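Chapter 6
The Gimmick and the Gate: Who Really Draws the Crowd?

Every wrestling fan has a story about the match that sold out the building. Ask ten of them who deserves the credit and you will get a name each time, usually the name of whoever was on the poster. Promoters tell the same kind of story, and they have better reasons to tell it. A promoter who picked the right star is a genius. A promoter who happened to run a show on a night when the hockey team was out of town is just lucky, and luck is hard to put in a press release.

This chapter looks at what we can and cannot say about why people buy tickets to professional wrestling. Readers who enjoyed Chapter 5, on tag teams and how they are built, should be warned that the ground is softer here. We had matches to watch in that chapter. In this one we mostly have box office notes, and box office notes in wrestling are written by people who would like you to be impressed.

The Clistinley Cage Match

Take a case that gets repeated in nearly every history of the small territories. The Clistinley promotion had been running monthly shows in an old skating rink, with ordinary cards and ordinary crowds. Then, one October, it booked a steel cage match with a stipulation: the door would be locked from the outside, and the loser would leave the territory. The announced crowd was 1086. The month before, it had been 977.

On the strength of those two numbers, the cage match became a legend. Later writers called it the night that saved the company. One of them claimed that fans were turned away at the door, though the rink could hold far more people than that and no one has ever found a person who was turned away.

Look at the difference again. It comes to 109 people. That is a decent bump for a small company, and I would not sneer at it, but it is a strange thing to build a legend on. We also don't know how many of those tickets were paid for. Small promotions gave away tickets to schools, car dealers and radio stations all the time, and the announced figure seldom made a distinction. If the free tickets went up that month, the paid crowd may have gone down.

Ya-wen Lam, in her study of the Clistinley ledgers, found that 67 tickets for the cage show were marked with a small circle. She thinks the circle meant a giveaway. Jae-hoon Joo, who worked from the same pages, thinks it meant a ticket sold by mail. Both readings fit the ledger. Neither is proved, and I distrust any author who picks one without telling you about the other.

The locked door itself is another matter. Stipulations like this one are treated in the fan press as if they were a kind of machinery: turn the key and the crowd comes in. But Clistinley ran nine cage matches over the life of the company, and only this one is ever mentioned. The other eight drew whatever they drew. When you hear that a gimmick "always works," ask to see the nights when it was tried and forgotten.
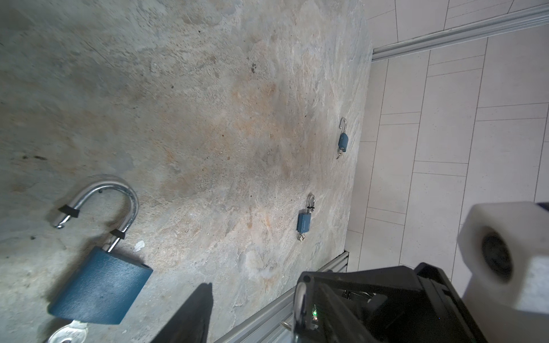 What the Wrestlers Said

Interviews with retired wrestlers are the most entertaining source we have and, for this purpose, one of the weakest. A wrestler in the main event saw a loud crowd and a payoff envelope. He did not see the advance sales. He may also have told the story four hundred times in bars and convention halls, and a story told that often gets smoother whether or not it gets truer.

Consider the feud between the masked team known as Okby and the strongman who worked as Dernitz. All three men later said the feud was the hottest thing in the region. All three also said that they, personally, were the reason. It is possible that each was partly right. It is also possible that the region was not very hot, and that the hottest thing in it was still lukewarm.

This does not make the interviews useless. They are good on travel, injuries, money owed and who disliked whom. They can tell you that a finish was changed in the locker room, which no ledger will. Use them for what the speaker was in a position to know, and be careful with everything past that.

The Trouble With "Heat"

The word "heat" will come up often in this chapter. It means the anger or excitement a wrestler gets out of a crowd, and people in the business talk about it as if it could be weighed. The Tseng newsletter used to grade it on a five-step scale after each show. The grades were given by one man sitting in one seat, often near the same noisy group of regulars, and they were then quoted for decades as evidence.

A crowd can boo a villain because it believes in him, or because it is bored and booing is something to do. On tape these sound much the same. Keep that in mind as you read the match reports in the next section, and before going further, write down which wrestler you believe was the biggest draw of the territory years and what your belief is based on. Keep the page. You will need it again at the end of the chapter.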